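So I finally joined the Saturday-style drumming circle over in Clakorbridge, and I love it! Venkatesh Suvarna runs it and he starts everyone on the same slow pattern, 4 beats, rest, 4 beats, for almost 20 minutes (my wrists were jelly). Then we split into 2 groups and play against each other, and oh, when it locks together!
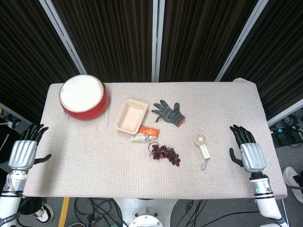 I've been tapping on the steering wheel all August. Next month we play outdoors in Wadimthorpe.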